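Part 4. Washing Down a Scuffed Wall Before You Paint

I keep saying this to everyone who borrows my Zalten sprayer: the paint is the easy bit. Walls pick up marks down low, and if you paint straight over them they tend to come back through.
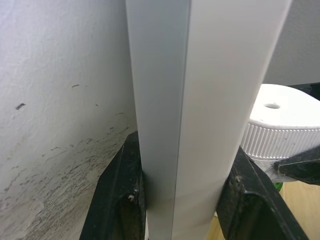 What to have ready

Two buckets, a big soft sponge, a drop cloth, a flashlight, a putty knife, and a box of Lindora wall soap. I also like an old toothbrush for the corners. Fill one bucket with warm water and a capful of soap (a capful, please, I once used half the box and was rinsing until supper) and the other with plain water.

Steps

1. Switch off the power to any outlets on the wall and take the cover plates off. Tape the screws to the backs of the plates so they don't wander.

2. Lay the drop cloth right up against the baseboard. Tuck it in with the putty knife if it won't sit flat.

3. Hold the flashlight close to the wall and shine it sideways. Cracks and bumps jump right out this way! Put a little pencil tick next to each one you want to fill later.

4. Brush off dust and anything flaky with a dry brush. Go easy on plaster.

5. Wash from the bottom up, with the sponge wrung out well. I know, it feels backward, but dirty drips running down a dry wall leave streaks that are a pain to get rid of.

6. Rinse with the plain water, top down this time. Change the water when it goes gray.

7. Leave the wall alone overnight. In February I give it two nights, with the door open.

Caution: In an older house, test the paint for lead before you scrape or sand anything. If the test comes up positive, stop there and call someone licensed.

Note: Textured walls eat soap. Dab at them with the sponge and use the toothbrush in the low spots — rubbing hard just shreds the sponge and leaves crumbs everywhere.

If a stain won't budge

Wash it once more, let it dry, and then give it a coat of Samir stain-blocking primer, going a hand's width past the mark on every side. A brown patch that feels cool or damp is a different story. Find out where the water is coming from first, and save the primer for when it's fixed.

Filling the cracks is in Part 5. You'll want the putty knife again, so wipe it off now while the bucket's still out.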